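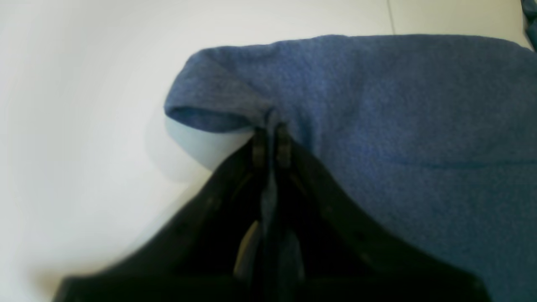
Blue cloth on white, close up

About Rinedel

Hello, and thanks for clicking on the page that everyone puts off writing! I put this one off for the best part of a year, and the old version still said we had a shop in the covered market, so if you turned up there with a pair of curtains under your arm, I'm very sorry.

Rinedel is a sewing school with a small fabric shop attached. Or a fabric shop with a sewing school attached, depending on which of my two accounts books you happen to be looking at. I run the place, I teach most of the classes, and I'm the person who answers when you ring up to ask whether you can put interfacing in the tumble dryer (please don't). We're at 64 Udwood Lane, on the first floor, with a green door at the street and a bell you have to press quite hard.

How it started

I learned to sew at my gran's kitchen table, like a lot of people my age, and then forgot all about it for fifteen years while I worked in insurance. What brought me back was a pair of trousers. I'm short, every pair I'd ever bought was too long, and I was paying a dry cleaner more for the hems than I'd paid for some of the trousers. So I borrowed a machine, made a horrible mess of a perfectly decent pair of work trousers, unpicked it, made a slightly smaller mess, and was hooked.

After that it was the usual story. I did my own hems, then my sister's hems, then the hems of half the claims department. People at work started leaving carrier bags on my desk with notes pinned to them. One October I did a weekend course in pattern cutting and spent the whole train journey home drawing sleeves on the back of the timetable. I handed in my notice the following spring, which my mum still talks about in the same voice she uses for the time I fell off the garage roof.

The first Rinedel was a stall, selling remnants and doing repairs while you waited. It was freezing and I loved it. But I kept noticing that a lot of the people who brought me repairs were hanging over the counter to watch how I did them, and quite a few said some version of "I wish I could do that". You can! So I'd show them, and the queue would get longer, and the man on the cheese stall next door would give me a look. In the end it made more sense to find a room.

And the name? Rinedel was written in biro on the inside lid of my gran's sewing box. We've never found out what it means. My aunt thinks it was a brand of needles, my mum thinks it was somebody's surname, and I liked how it looked on a sign.

The room

It used to be a dance studio, so it has a lovely floor and one wall of mirrors, and the mirrors have turned out to be the best thing about it for fitting clothes. The windows face north. That makes it chilly in January (bring a cardigan, I mean it) but the light is wonderful for matching thread, and navy looks like navy.

There's a big cutting table in the middle that I had built a bit higher than normal. Cutting out on the floor is murder on the knees and cutting out on a dining table is murder on the back, and I wanted people to go home from a class able to stand up straight. If you're tall you'll thank me. If you're my height there's a wooden step, and I use it too.

Downstairs is Kiani, the café, and I have to warn you that the smell of cinnamon comes straight up through the floorboards at eleven every morning. We stop for a break at eleven. I don't fight it any more. You can bring drinks up as long as they've got a lid on and they stay on the windowsill, well away from anybody's fabric.

The classes

I take six people at a time and that's the limit. I've tried it with more and what happens is that I spend the whole morning rushing about threading needles, and somebody quiet in the corner sews both legs of their pyjamas to the same waistband. With six I can get round to everybody, and people chat to each other, which is half of why they come.

Beginners start with straight lines on paper with no thread in the machine. It sounds daft, and most people laugh, but it's how you find out what your foot does on the pedal before it matters. Then we do a cushion cover, then a simple bag, and then you choose. I don't make everyone sew the same thing after that, as I remember very clearly being made to sew an apron at school when I wanted to make anything else at all. People have gone on to dungarees, dog coats, a quilt for a narrowboat, and one extremely grand cape.

There's a mending evening too, which is my favourite. You bring whatever's broken and we sort it out together. Popped seams, worn elbows, zips that have given up, the jumper the moths have been at. It's half class, half social, and it doesn't matter if you've never picked up a needle before. Some of the mends are invisible and some are very visible on purpose, in bright thread, and I've come round to those in a big way. I used to be a snob about it. Then someone patched a pair of grey cords with a bit of old tea towel and I was so jealous I went home and did the same.

If you've got your own machine, bring it along, even if it's been in the loft. Especially then! A good clean and a new needle will sort out more problems than you'd believe. I can't promise miracles and I won't open up the motor, but I've got a soft brush, a tiny bottle of oil and a lot of patience. If you haven't got one, we have machines here for everyone, all the same plain sort with big clear dials.

The shop

The shop bit is along the back wall. I buy mostly cottons and linens, some wool in the winter, and the ends of rolls when I can get them. Ends of rolls are how I began and I still get silly about them. You never know what's coming, there's never quite enough for what you had in mind, and you end up making something better.

I only stock what I've washed, ironed and sewn a bit of myself. It means the range is small and it changes slowly, and now and then somebody comes in for glittery stretch velvet and goes away sad. But when you ask me whether something frays or shrinks, I'll have an answer for you. There's a ring binder on the counter with a washed and an unwashed square of nearly everything, and you're welcome to have a rummage.

We also sell one pattern of our own, the Salteo. It's a loose, boxy top with deep pockets, and it came from me getting cross that the tops I liked had nowhere to put a tape measure. It's printed large, the instructions are in ordinary words, and there's a whole page on what to do when you've cut the neck too big. (I've cut the neck too big. Twice.) A second pattern has been nearly ready for ages. It's a skirt. The pockets are being difficult.

Prices and practical bits

I try to keep the classes affordable, and the fabric for the first project is included so that you don't get a nasty surprise in week one. A mending evening is £20, with thread, patches and buttons thrown in. If money's tight, tell me. There's a place I keep back in each beginners' course and it's no fuss at all, I don't ask for letters or proof.

Parking on Udwood Lane is hopeless. The car park behind the library is better and the bus stops almost outside. We are up a flight of stairs and there's no lift, and I do wish that were different. If stairs are a problem, get in touch, as Kiani lets me use the back room on the ground floor when it's quiet and I can carry a couple of machines down.

Children are welcome from ten upwards if they come with a grown-up who's also sewing. The grown-ups usually need more help.

Things people ask me

Do you still take in repairs? A few. Hems, zips and simple alterations, yes. Wedding dresses, no, my nerves won't have it. Leather, no, it eats my needles.

Can I give you my old fabric? Yes please, as long as it's clean. It goes into the practice basket for beginners, and they get through mountains of the stuff. Old duvet covers and sheets are perfect. I've got more wool than I know what to do with, so hang on to that for now.

Do you do vouchers? We do, and they don't run out. Somebody came in recently with one from the market stall days, all soft at the corners, and of course I took it.

Will I be the worst in the class? Everybody asks this, including the ones who are lovely at it. My own first zip went in upside down, and I keep it pinned up next to the kettle.

Finding us

Press the bell, come up the stairs, and mind the second step from the top, it's a touch higher than the others. If I don't hear you, I'm probably on the noisy machine, so press again. Dogs are fine in the shop but not in classes – pins and paws don't mix.

I last went through this page on May 24, 2021, when I finally took the market stall off it. If you spot anything else that's out of date, let me know next time you're in and I'll change it when I've finished that skirt pocket.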